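We use cookies to make this site work better. By continuing, you accept our cookie policy. [Accept] [Settings]

8/13/25

Our student club in Grollthorpe has 14 members now, and this summer we all work on one project, which we call Kumsa. The task is to teach a simulated arm to close a drawer. I thought it would be easy – it is not. We started with 215 demonstrations, and the arm learned mostly to wait above the table.

Last week I changed the starting position of the gripper a little in every run, and I made the drawer open by different amounts.

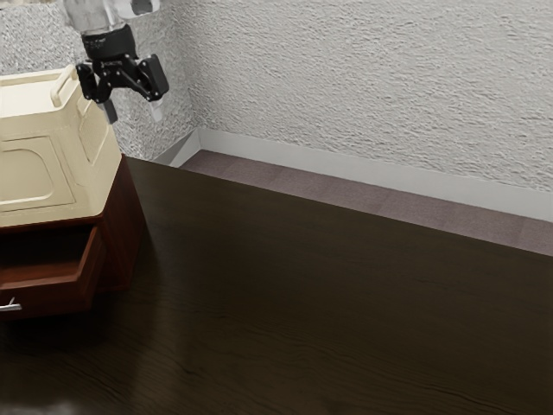 Training takes 3000 steps, so I start it before dinner. In November we go to the Zundomden competition, and I would like to have 400 good runs before that.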